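Deltden bench, setup and upkeep notes (README)

Covers the two-gripper table cell used for the Triltex small-object set. Read before you touch anything. If you only want the data layout skip to the end.

What the cell is

One table, two hand-held grippers (left and right, not swappable), one camera on each gripper, one head camera. Marker plates on top of both grippers for tracking. Cables go out the back and down the outside. Operator sits or stands at the near side, doesn't matter, but pick one and stay with it for the whole session.

Task in this release: brush and clear divided box. Brush goes in a compartment, brush comes out. 2,020 episodes recorded, 2,000 kept. The rest got dropped for tracking loss, list is in dropped.txt.

Table

White cover goes on top of the wood, not taped. It creases. Flatten it by hand before each block and leave it alone after that. Don't iron it, somebody tried, it came back shiny and the gripper cameras hated it.

Clear box is the hard object here. Thin walls, no color, the edges are most of what the camera gets. Keep the lights where they are. If you move a light you redo the exposure on all three cameras, no exceptions.
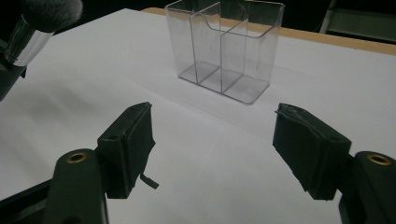

Gripper camera, fingers open, box at the back of the cover, brush off to the left.

Fingers and pads

Pads are glued onto the finger faces. They wear. Check at start of day:
- corners lifting or ragged edge: trim if small, replace if you can get a fingernail under it
- loose tab hanging down: cut it, don't pull, it takes the good part with it
- shiny patch on the face: replace
- both pads on one gripper get replaced together, always

Old pad comes off with a plastic scraper. Clean the face with alcohol and let it dry. New pad on, clamp for 15 minutes. Then open and close by hand 23 times (the old checklist said that number, we kept it) and look at the corners again.

The brass inserts in the arms are threaded. Hand tight plus a bit. They spin out of the plastic if you lean on them and then the whole arm is scrap – we have one spare left, Vostov printed it and they are slow.
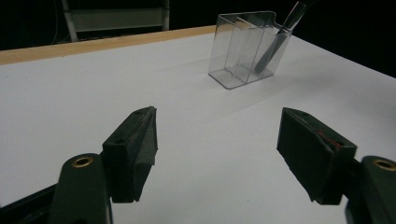
Also wipe the pads between blocks, dry cloth only. Anything stuck on there ends up on the box wall sooner or later and then you are cleaning the box too, and the box scratches if you look at it wrong. Microfiber for the box. No paper towels.

Finger gap. Full open should read the same on both grippers in the status page. If left and right disagree, rezero: close fully, hold two seconds, press zero, open. If they still disagree its the encoder cable, reseat it at the gripper end first.

Tracking plates

Don't touch the dots. Skin grease kills them faster than dust does. Pick up the gripper by the grip only. If a dot is scuffed replace the dot, then rerun the plate calibration for that side. Plate screws get checked once a month, January was skipped, sorry.

Before recording hold both grippers over the table, open, fingers pointing in. Wait for both sides to go green. If one flickers, tilt the plate toward the ceiling slightly and see if it settles.
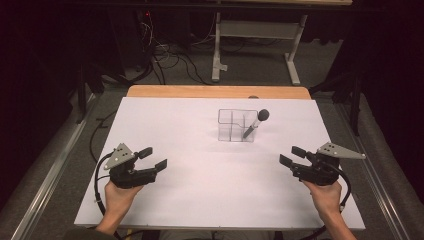
Head camera, both grippers open on either side of the box.

Cables

One per gripper. Leave a loop big enough to reach the far edge of the table without pulling. Cable lies outside the forearm, never between the hands. Most of our dropped episodes are the cable dragging the grip a few millimeters at the moment of release, which the operator doesnt feel but the log shows it fine.

Cables across the floor: look before you step. If you unplug one, the session has to be restarted, not resumed. Resume keeps the old clock offset and the streams drift.

Brush episodes

Reset for the take-from-table version is brush flat on the cover, box upright behind it. Vary the angle of the brush. Vary which gripper picks. Don't drop the brush from height, lower it, then open. Bristle end deforms when squeezed so grip on the handle where you can.

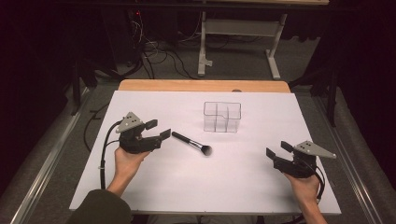

Bahrami wrote back on the draft that the pad change should force a fresh zero, even when the status page shows both sides equal, as a new pad is thicker than a worn one and the reading is only right by luck. Agreed, added: rezero after every pad change, note it in pads.log.

Files

episodes/ – one folder each, three video streams plus poses and gap
calib/ – per day, use the matching one
pads.log – every pad change, by hand, spelling varies
dropped.txt – the bad ones with a short reason

Poses are in the table frame, meters. Gap in millimeters, yes we know.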